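Ladley Tabletop Set, student release

README and data card
Maintained by the Ladley robotics club, manipulation subgroup
Card last revised January 31, 2026

Summary

The Ladley Tabletop Set is a collection of teleoperated pick-and-place episodes recorded by club members with a single robot arm and ordinary kitchen items. It was built as the training data for our entry in the Dekby student challenge, table-clearing category. The release has 454 episodes. It is small, and it is meant for fine-tuning or for coursework. We do not expect a policy trained on it from scratch to be useful.

Contents of the release

episodes/ One folder per episode, numbered from 0000.
splits/ Text files listing episode numbers for train, validation and test.
tasks.txt One instruction per line, with its task number.
operators.txt Operator codes and the sessions each one recorded. Names are not included.
tools/ Replay, trimming and checking scripts.
CHANGES Release notes.

Each episode folder holds the video from the fixed camera, a table of joint positions and gripper commands, and a short metadata file. The metadata file gives the task number, operator code, session number, outcome and a free-text note. The note is blank in most episodes.

Task definition

An episode starts with several items on the table and one written instruction. The operator carries out the instruction and nothing else, then returns the arm to a neutral position and stops recording. There are 33 distinct instructions. Most have the form "put the X in the Y" or "move the X next to the Y." A few ask for an item to be taken out of a bowl, and these are listed separately in tasks.txt because they fail more often.

Instructions were written before recording and were not edited afterward. Spelling errors in tasks 11 and 26 are therefore still present. Correct them in your own loader if your text encoder is sensitive to them.

Setup and objects

The arm works over a square wooden table with a light finish. The fixed camera looks at the table from above and slightly in front, and the same view also takes in some carpet, the dark cabinets behind the table and the counter over them. We left the background in. Cropping it removed part of the arm in the wider motions, and the cropped version trained no better in our tests.

Layouts mix containers with loose items. In the layout used for the object reference, a green plastic bin stands toward the back left corner, a maroon bowl sits left of center near the front, and an orange bowl to its right has a pale blue sponge in it. The spoon is near the right front edge. From this camera the arm often passes in front of the bin and hides much of it, so any method that relies on a clear view of the bin should be checked frame by frame. 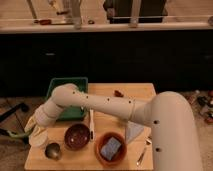 Collection procedure

1. The layout is set by a second member working from a printed card. The operator does not place the items.
2. The operator reads the instruction aloud and starts the recorder.
3. The operator completes the task with the hand controller. Regrasping is allowed. Touching an item by hand ends the episode.
4. The operator stops the recorder and enters the outcome as success, partial or failure.
5. The table is reset from the next card.

Sessions ran from July onward and were limited to two hours. Operators completed a practice block of ten episodes before their first session. Practice episodes are not in the release.

Outcome labels

Success means that the final state matches the instruction. Partial means that the correct item was grasped but ended in the wrong place. Failure covers everything else, including controller dropouts. Labels were entered by the operator and then checked against the video by Elaine Araújo. Where the two disagreed, the checked label was kept and the operator's label was moved to the note field.

Failed episodes are included. Filter on the outcome field if you need demonstrations only.

Splits

The test split is made up of whole sessions, so no session appears in both train and test. Validation episodes are drawn from the training sessions at random. All 33 instructions appear in train. Three of them do not appear in test, where the relevant sessions were lost to a full disk.

Use the split files as given if you plan to compare results with ours. The baseline numbers in the Mangundap course report were produced with an earlier split and are not comparable.

Loading and checking

Run the checking script in tools/ before training. It confirms that the video and joint table have the same length after alignment and prints the number of any episode that does not match. A clean copy prints nothing.

The joint table is sampled faster than the video. The loader picks the nearest joint sample for each video frame and does not interpolate. Gripper commands are stored as sent. There is no measured gripper width, and a closed command does not mean that an item was held.

Known problems

Episode 129 has a valid joint table but its video freezes near the end. It is kept for numbering and excluded from every split.

Thin items such as the spoon are under-represented among successful grasps. Expect weak performance on them.

Camera exposure was automatic in the first sessions and fixed later. The change is recorded in the session list in operators.txt.

The camera was bumped and repositioned once. The calibration file covers the later position only.

Out-of-scope use

The set has one arm, one table and one camera view. It should not be used to support claims about other robots or other rooms. It has no force data and no safety annotations.

Related code

Cletetti is the club's training wrapper and reads this format directly. It is kept in a separate repository with its own README. Report data errors in this repository and training errors in that one. Include the episode number and the output of the checking script with any data report.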